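Makers' Wiki > Workshop Projects > Grippers > Wan gripper

Wan gripper

The Wan gripper is a two-fingered robotic hand designed and built at Ostside, a shared workshop in Risville. It was begun as a weekend project by Tharushi Bhattacharjee and Arsen Kobzar, and has so far occupied 40 of them. The design is passed around freely among members, along with a list of known faults that is longer than the assembly guide.

Background

Bhattacharjee and Kobzar originally set out to build a complete arm that could clear a workbench. The arm reached the stage of a detailed drawing and a heated exchange about elbows, after which the pair agreed to start with the hand. The name comes from the color of the first set of fingers, printed from an old spool of filament that Kobzar had been given and could not bring himself to throw away. Later sets are dark green, but the name was already on the storage bin.

Design

The gripper has two opposed fingers driven by a single small motor through a linkage. Each finger is a separate printed part, so a broken one can be replaced without taking the whole hand to pieces, a feature added after the whole hand had been taken to pieces several times. The fingers taper toward the tip and have broad inner faces, which Bhattacharjee favors for boxes and Kobzar blames for everything that happens with marbles.

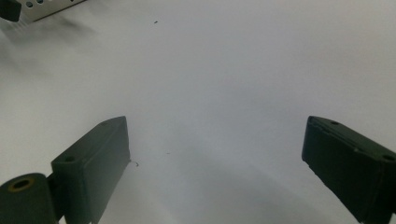 The two fingers of the Wan gripper, open over a pale surface.

Prints are rarely cleaned up beyond what is needed to make the joints move. The assembly guide recommends light sanding of the inner faces. A handwritten note in the workshop copy recommends patience, and a second note under it, in different ink, disagrees.

Control

The motor is run from a hobby controller board with seven settings for closing force. Settings one and two do not reliably hold anything. Setting seven is known in the workshop as "the walnut" and is disabled by default. Shufen Wei rewrote the control software in October, reducing it to 880 lines, most of which deal with stopping.

Testing

On Tuesday, August 22, 2023, the gripper was put through 1,000 open-and-close cycles on a bench at Ostside. It completed them all, although the foam block used as a target did not survive to the end and the last part of the run was carried out on its remains. Wei's log of the test includes a long gap marked "lunch."

Variants

Silvan Gruber built a wider version in Coscombe for picking up flowerpots. It shares the linkage and very little else, and whether it counts as a Wan gripper is the subject of the longest thread on this article's talk page. Joaquim Arruda's version has three fingers and is covered separately, at his request.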